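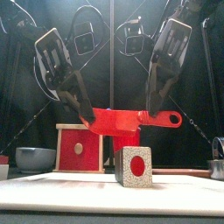

**Household Objects, Past and Present**
Notes for session 3: vessels for pouring, carrying and cooking
Tutor: Mared Prosser
Notes revised 23/08/2020

These notes cover what was said in the session, with some extra detail on spouts that we ran short of time for. Read them alongside the second chapter of the course reader. The chapter on glass is not needed until later.

## Where we had got to

Session 2 dealt with storage: jars, crocks, bins and tins. A storage vessel spends most of its life standing still. It needs a stable base, a mouth wide enough for a hand or a scoop, and usually a lid. The vessels in this session are picked up, tipped and put down again while they have something in them, and most of their features come from that.

We use four words throughout, and you should use them in your written work.

- **Body**: the part that holds the contents.
- **Rim**: the upper edge of the body. On pans it may be rolled, flared or cut plain.
- **Lip or spout**: any part of the rim shaped to guide liquid. A lip is a bend in the rim. A spout stands out from the body.
- **Handle**: anything made to be gripped. A lug is a small handle, often one of a pair.

## Weight and the handle

A full jug is much heavier than an empty one, and the weight moves as the jug is tipped. With a side handle, the hand is some distance from the middle of the load, so the wrist has to stop the body from dropping forward. The further out the handle stands, the harder the wrist works. This is why large jugs often have the handle set close in, with only enough room for the fingers.

A long-handled pan makes the problem plain. The handle keeps the hand away from the heat, but the body is then a weight at the end of a lever. For small pans this does not matter much. For larger ones, makers have dealt with it in several ways:

- a second, short handle on the far side, so that two hands can share the load
- a thicker or heavier handle, which brings the balance point back towards the hand
- two lugs and no long handle at all

Try this at home with a saucepan. Hold it empty by the end of the handle, then by the part nearest the body. Add water and do the same again. Write down where you would naturally hold it each time. Most people move their hand inwards as the pan gets heavier, and many use a cloth on the opposite rim without thinking about it.

Handles also have to stay on. A cast handle is made in one piece with the body. A riveted handle can be replaced, but food collects around the rivets. A welded handle leaves the inside of the pan smooth, and if the weld fails the repair is difficult. When you look at a second-hand pan, look at the join first.

## Pouring

Pouring well means that the liquid leaves the vessel cleanly, goes where it is aimed and stops when the vessel is turned back. Dripping happens when the last of the liquid clings to the outer surface and runs down. A sharp edge makes it easier for the liquid to break away. A thick, rounded edge gives it a curve to follow.

Speed matters as well. Water poured very slowly tends to run back along the underside of the lip, and the same jug may pour cleanly when tipped a little faster. If you are testing a jug for your project, pour at more than one speed and write down both results.

A few points on particular shapes:

1. **Pinched lip.** Made by pressing the rim of a clay vessel outwards while it is soft. It is quick to make and easy to clean. The stream is wide.
2. **Tube spout.** Gives a narrow stream and leaves floating matter behind if it joins the body low down. It is hard to clean inside.
3. **Wide pulled lip.** Common on mixing bowls and plastic jugs. Good for thick liquids such as batter. 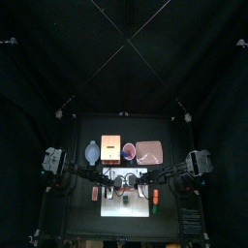
*Pitcher in light blue plastic, at the left of the row.*

The words "jug" and "pitcher" give trouble every year. In British use, "jug" covers nearly everything with a handle and a lip, and "pitcher" suggests something large. In American use, "pitcher" is the ordinary word for the thing on the table. Some museum records use "ewer" for a jug that went with a basin for washing. Use whichever word your source uses, and say so the first time.

## Materials

**Clay** can be shaped by hand and takes a pinched lip well. It chips at the rim and at the foot. A chipped lip usually pours badly, so worn jugs were often moved on to other work, such as holding spoons.

**Enamelled metal** is light for its size and comes in strong colours. The coating is glass and will chip if knocked. Once bare iron or steel shows, rust follows.

**Plastic** made large jugs light enough for children to use. It also let makers form body, lip and handle together. It scratches, and it can hold stains and smells. Many plastic jugs are unmarked, which makes dating them hard.

**Glass** lets the user see how much is left. We come back to this in the session on measuring.

## Case study: the Brollard kitchen list

The handout with the brown cover is a copy of the kitchen list from Brollard, a farmhouse cleared after the last tenant left. It runs to 67 entries. The person who wrote it sorted things by room and then by shelf, so cooking vessels turn up next to candle ends and string. Please do not rearrange it when you quote from it – the order tells us what was kept within reach.

Sinéad Kinsella transcribed the list and drew attention to three things in it. The words "good jug" and "old jug" are used on different shelves, and the old one is in the dairy. No pan is described by size, only by what was cooked in it. One entry has been crossed out and written in again lower down in different ink. We do not know why.

The matching account book is catalogued as item 1304. It records repairs, including a new handle for a milk can and a patch to a preserving pan. Nothing in it gives the price of a jug. They may have been bought from a travelling seller and paid for in eggs, as other small goods were, but that is a guess and should be written up as one.

## Work for next time

Choose one vessel you use at home. Make a drawing from the side and a drawing from above, with the rim, lip and handle labelled. Add a page of notes on how it is held and how it pours. Photographs are allowed as well as the drawings but cannot replace them.

Those working on trade names can choose between the Kurkura and Grimura catalogues. Both are in the box file by the door. The Grimura one has loose pages, so keep it flat.

Reader, chapter 2: read as far as the section on milk cans. Bring the Brollard handout again.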